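Setting Up a Prize Draw in Satti

Section 3: Creating and opening a draw
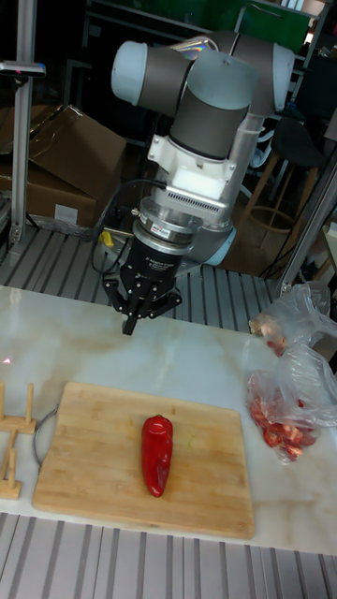

Before you start

You need a Satti account with the Campaign Manager role and a signed copy of the draw terms in PDF. Store codes must already be loaded. If they are missing from the Stores tab, ask your account contact at Nullgate to load them.

Create the draw

1. Open Campaigns and select New Draw.
2. Type the campaign name as it will print on the receipt. Names longer than 20 characters are shortened on the receipt.
3. Set the opening and closing times. All times use the time zone of your head office, including for stores in other zones.
4. Under Qualifying Purchase, enter the minimum spend and pick the product groups that count toward it.
5. Upload the draw terms. Satti accepts one file per draw.
6. Select Save as Draft.

Note: A draft can be edited by anyone in your team. Once the draw is open, only the closing time and the store list can be changed.

Add prizes

7. On the Prizes tab, select Add Tier. You can add up to 600 prizes in each tier.
8. Enter the prize name, quantity and pickup method. For grocery vouchers, choose Code by Text Message.
9. Repeat for each tier, then drag the tiers into the order in which winners are to be drawn.

Caution: Deleting a tier also deletes its voucher codes. Export the codes first.

Test and open

10. Select Test Entry and enter a receipt number from one of your stores. The entry shows as Accepted or Rejected, with a reason code.
11. Remove all test entries.
12. Select Open Draw and confirm with your PIN.

Stores on the Bondcombe register software receive the draw at their next sync. To send it sooner, select Sync Now on the Stores tab.

Section revised May 18, 2025, by Parveen Paracha.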